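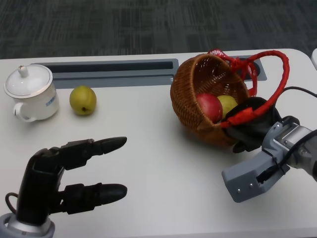

Gotard shipped the July firmware for the Zurnudier phone to my unit this morning, so this thread is going to be about battery and radio behavior, with some display notes at the end. If you only care about the camera, mute me now. Same desk as always for the tests, the white one with the gray inset panel and the grommet hole, phone lying flat, mug with the gold-rimmed lid off to the left. I mention the surface only for people who asked after the last thread whether I was testing in a case or on a stand. Neither.

Baseline first. Factory reset, one account signed in, no SIM for the first run, Wi-Fi on 5 GHz, brightness fixed with auto turned off. I don't trust auto brightness for comparisons on this phone. The ambient sensor sits too close to the earpiece and my hand shades it when I pick the thing up.

Idle drain overnight was 2 percent. On the previous firmware it was 6. Same apps, same network, same reset procedure. That is a large change for a release whose notes say "stability improvements" and nothing else.

Where it comes from, as far as I can tell from the battery stats: the modem service used to hold a wakelock whenever the SIM tray was empty. It kept polling for a card. The polling is still there but the interval is much longer now. So if you use this phone with a SIM, don't expect the same gain. I'm running the SIM test tonight.

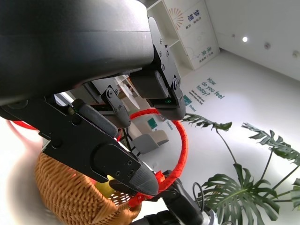 Screen-on drain hasn't moved. Video loop from local storage, airplane mode, same file I used on the Purba last year. The curve sits on top of the old one until the battery gets low, then there's a slightly steeper drop at the end. I saw that on the older firmware too. I think the gauge is just badly calibrated near empty.

Charging. The bundled Beswood brick negotiates the fast profile every time now. Before the update it would fall back to the slow profile if the phone was warm when plugged in, and stay there until you pulled the cable and put it back. I tried to trigger it by running a game and plugging in right after. No fallback in any attempt.

Third-party chargers are still a mixed bag. Standard USB-C PD works. The older Purba charger works but only at the slow rate, same as before. I don't count that as a bug. The Purba one uses its own signaling and Gotard never claimed to support it.

Radio. Wi-Fi throughput in the same room as the router is unchanged at roughly 600 Mbps down, and I wouldn't expect a firmware update to touch that. Two rooms away is better than it was. The phone used to cling to the 5 GHz band long after it should have dropped to 2.4. Now it hands over earlier and the stall in the hallway is gone. If your router uses separate names for the two bands you won't see any difference.

Bluetooth: the codec selection finally survives a reboot. You still have to go into developer options to change it in the first place. The volume steps over Bluetooth are still too coarse at the low end. The first step is too loud for a quiet room and the one under it is mute.

Someone asked about GPS. Haven't tested it properly. First fix by the window was quick, but that tells you very little. I need to do a route with it next to the Purba before I post anything.

Display. The green tint at minimum brightness is still there on my unit. Open a dark gray page in a dark room and look at the lower third. The update adds a "low light correction" toggle under advanced display settings, off by default. Turning it on reduces the tint and also lifts the blacks a little. I left it off.

The always-on clock no longer jumps a minute late. Small thing, but it was in my list of open issues from the first week so I'm crossing it out.

Things that got worse: the share menu. It now takes a visible beat to fill in, and the order of the apps changes while you're reaching for one. Clearing the cache partition didn't help. Also the vibration motor is stronger on every setting, including the lowest. There's no slider, just the same presets as before, so you can't tune it back down.

Still broken: the battery percentage sticks at 100 for too long after you unplug, then drops a few points at once. Cosmetic, but it makes any short test useless. Let it settle before you start logging.

To the people asking whether to install it: if you're on the previous build and use the Beswood charger, yes. If you depend on the share menu all day, wait for the next one. Rolling back requires a full wipe and an unlocked bootloader.

SIM results go in a reply to this post tomorrow. I'll put the raw logs up at the same time, with the old firmware runs in the same folder so you can plot them together.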